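From: Thiện Đặng
To: daltgate-packing list
Date: 2023-08-08
Subject: Re: Cans in the small boxes

On the drinks parcels, the earlier message said:

> We had another two parcels back from the Hiebert round with dented cans.
> Both were small boxes. Can we agree on how these are packed? At the moment
> everyone does it their own way and I can't tell which way is failing.
> Also, do we still put the red ones in with the purple, or keep them apart?
> There are 103 small boxes left on the shelf at Nidimell, so I would rather
> not change the box if we can help it.

I don't think we need to change the box. I packed a fair number of these in December and the dents were nearly always from cans knocking together, or from a box that had been shut with a gap at the top. The box itself held up well enough.

Red and purple can go in together. The order sheet for Ududora asks for mixed boxes anyway, and the cans are packed in the same way whichever colour they are. Just check the sheet before you start, as a few customers still want one kind only.

What I would suggest for everyone is the following.

1. Make up the box and tape the bottom before any cans go near it. One strip along the seam and one across. If the tape has creased, take it off and do it again.

2. Stand the box on the table with the flaps folded right back, the front one especially. Keep the cans for that box to the left and fill from the back, so you can see what floor you have left. Cans go in upright with the pull tab on top.
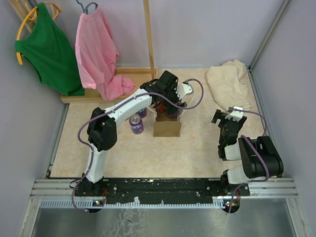

3. Once the back row is in, put a strip of card in front of it before you start the next. The offcuts in the tray under the bench are the right height if you cut them lengthways.

4. Fill the gap at the top with crumpled paper until the flaps only just close. If they spring up again there is too much. If you can press them down in the middle there is too little, and those are the ones that come back.

5. Tape the top, put the label on the long side and write your initials next to it. I know some of us have stopped doing the initials, but it would answer the question about which way is failing.

Any can that arrives from the supplier with a dent should go on the end shelf and not in a box, even a small dent on the rim. Mark it on the sheet so the stock figure stays right. It was out by 14 last time and I spent most of a morning looking for cans that had been put aside.

On paper - we are down to one roll, and it won't last if we are filling the tops properly. Could whoever is going to Nidimell next bring two back? The brown one, please. The white tears when you crumple it.

I can bring a packed box along to the next meeting if people want to look at one. If anyone has a different method that works, please say so on the list before then.

Thiện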